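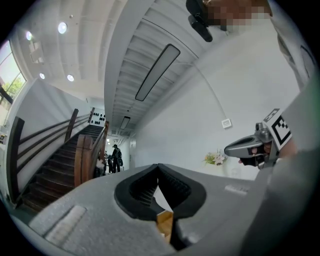
1 min read

Dakau reissue: your questions

Which version of the album is this?
The vinyl follows the original Kowalczyk running order. The CD uses the later one, with "Ernance" moved to the end of side one. Both have been remastered from the same tapes by Kalkidan Tefera.

How many tracks are there?
The CD set has 17 tracks on 3 discs. The vinyl leaves out the live disc, but you get a download code for it. 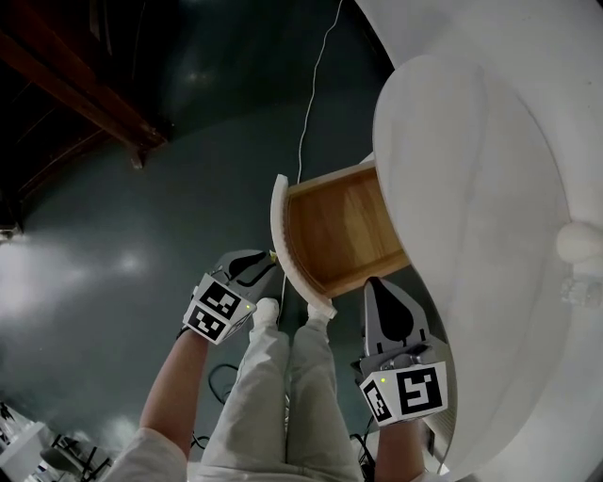

A drawer pulled out from a white cabinet.

Is the Zilix remix included?
Only on the CD. We could not clear it for vinyl in time.

Are there signed copies?
Yes, 200 of them, one per customer. They are sold through our store and will not be at the shows.

When will my order ship?
Orders placed before 22/01/2018 ship first. Everything else goes out in April. 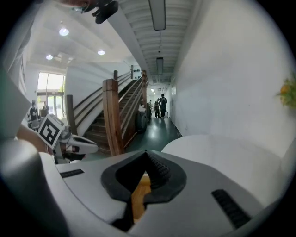 If you ordered a T-shirt with your record, both go in one package. To have them sent separately, email us with your order number before the record ships and pay the extra postage.

Can I return an opened record?
Only if it is warped or skips. Send us a photo or a short sound clip first.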